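Ticket 1378 – Short counts and scuffing, metal parts bins
Site: Zurmont, building 2, kitting area
Opened by: Nathalie Fortin
Category: Storage / bins and inserts
Priority: Normal
Status: Monitoring
Opened: December 2023

Problem as reported

Bar stock kits leaving the area are arriving at assembly short by one length. Three kits were returned in one week, all from order 1051. The stock system shows the correct quantity issued each time. The missing lengths were later found in the bins they were issued from, lying flat against the near wall.

Second item on the same ticket: bin interiors are wearing. Paint is coming off the inner walls and the pick list labels on the outside no longer stick.

Environment

Metal bins, open top, Cliltis pattern, placed in adjoining pairs. Bins hold mixed stock for the Festurlow order. No dividers fitted. Bins were last repainted in February.

Log

Entry 1. Checked the issue records against the returned kits. Records agree with each other. Label printer ruled out – the part numbers on the returned kits are correct.

Entry 2. Weighed a full kit and a short kit. The difference is 90 grams, inside the tolerance set on the bench scale, so the scale check passes both. Tolerance reduced to 53 grams. This will catch a short kit at the bench but does not explain why lengths are being left behind.

Entry 3. Asked the day shift to leave the front bin as it stood at the end of a run and not to top it up. Contents were not sorted or straightened before inspection.

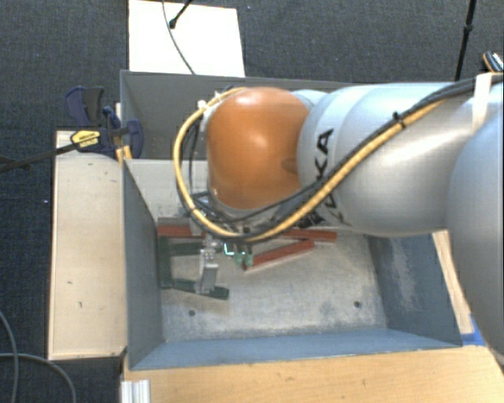 Mixed stock in one bin is the likely cause of the short counts. The supplier's packing sheet assumes one part type per bin, and we stopped following it when the second rack was removed. The reddish-brown bars are on the bin floor with green material in the same bin, and there is nothing to keep the two apart. A bar lying flat is easy to miss from the side once other stock is over it. The wear is on the right inner wall, where there is a pale, irregular patch; the left inner wall is smoother. The floor is scuffed as well. The two small holes in the floor can stay open, as no part on this order is small enough to drop through.

Entry 4. Nguyen (stores) confirms that dividers for this bin pattern exist but were never ordered. Lead time is two weeks. Ordered one set for the front bin only.

Entry 5. Interim fix: bars and green stock to be issued from separate bins. Bars in front, green stock in the rear bin. Pick list updated to match. The old list still prints from the terminal by the door – clear the queue before printing.

Entry 6. Wall wear. Touch-up paint is not worth doing on a bin in daily use. Tested a strip of rubber sheet on the right inner wall of a spare bin, held with double-sided tape. The tape let go on the second day. Retry with rivets when the dividers are fitted.

Entry 7. Labels. Outer face wiped down with solvent, new labels applied. No lifting so far. Old adhesive residue was the fault; unrelated to the wear inside.

Open items

Fit dividers on arrival.
Rivet the rubber sheet, right inner wall, front bin.
Withdraw the old pick list from the door terminal.
Return the bench scale tolerance to its previous value only after 10 kits in a row with no shortage.

Last update by N. Fortin: no short kits since the stock was separated. Ticket stays open until the dividers are in.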